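Shirts Don't Need a Whole Evening

My mother ironed on Sunday nights, and it took her more than 2 hours. I did the same for years after I moved to Gundton, with the board up in the living room and a pile of shirts on the couch. I have stopped, and I think most people with an office job could stop too.

A cotton shirt that gets shaken out and hung up right after the wash is good enough for a desk. Hold it by the shoulders, give it two hard snaps, pull the placket straight and put it on a hanger. That takes 60 seconds. The collar may want a little help with your fingers -- the cuffs too, if they were folded back.

People tell me it looks sloppy. I own 6 work shirts and wore them this way all through February, and no one at the office said a word. A soft wrinkle across the back is what cotton does once you sit down in it anyway.

I still iron for weddings and funerals. For those I get the board out, do one shirt and put the board away again. The rest of the week the shirts can hang on the rack as they are.

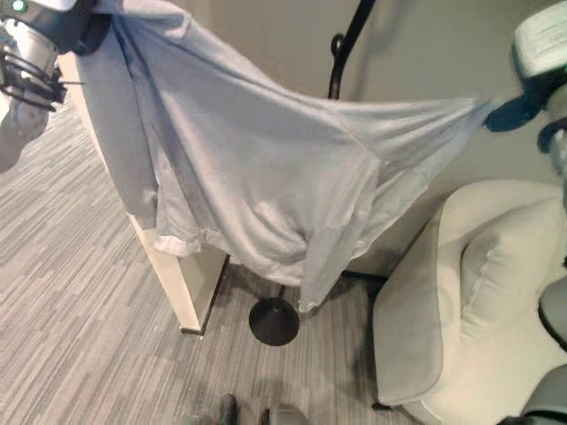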